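Wanted: people with stories from the dock strike years (and one part-time researcher to help me collect them)

Hi, and thanks for clicking through. I'm writing a book, with a small archive to go with it, on the people who stood up to the Cisternas government back when the harbor at Gastulville was under emergency rule. The famous names have had their biographies already. I'm after everyone else: the typists who ran off the leaflets, the bus drivers who carried them, the women who cooked for the pickets, the kids who got sent to the corner to keep watch (if that was you, I REALLY want to hear from you).

So far I've got 293 pages of typed-up interviews, a shoebox of union cards and one very patient publisher, Trotetti, who have agreed to wait until November. It's a lot of material and still nowhere near enough, so I'm looking for two kinds of help.

1. People to interview

You could be a good fit if you lived in or near Gastulville during the emergency, or if a parent or grandparent did and talked to you about it. You don't need to have been a member of anything. You don't need to have been on the right side, either! I've had long, useful talks with former policemen and with a man who stamped permits for the governor's office, and I'd love more of those.

A first talk runs roughly 45 minutes, by phone or in person at the Pengate reading room, whichever you like. You can use your own name or pick another one. You'll get the transcript before anyone else reads it, and you can strike out whatever you want, up to the whole thing. I can't pay for interviews, but I'll cover your bus or train fare, and there's coffee.

Please bring letters, pay slips, photos or court papers if you have them. I'll copy them while you're there and you take the originals home the same day.

2. A research assistant, 8 hours a week

This one's paid, by the hour, for 3 months to start with. You'd be typing up recordings, checking dates against the old newspapers, and calling people back when I've gotten a street or a ship wrong (I do, often). You need good ears and decent handwriting, plus enough patience to sit with somebody who tells the same story four times and changes the ending. Reading knowledge of Spanish would be great but it isn't a must. A history degree is fine, and so is no degree at all. My last assistant came from a bakery and she was terrific.

Most of the work can be done from home, in the evenings if that suits you. I do ask that you come into Pengate once a week so we can go through the tapes together.

How to get in touch

Use the contact form on this site and put "Harbor" in the subject line. For the job, add a page about yourself and skip the formal cover letter, I never know what to do with them. For an interview, a phone number and a good time to call is plenty. I'm best after 4 p.m.

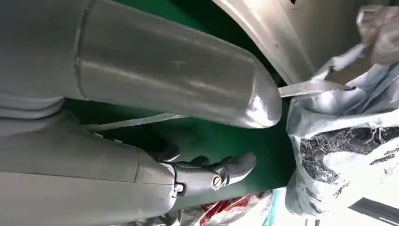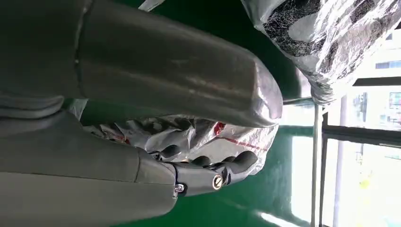

Gray robot arm, seen close up in both photos.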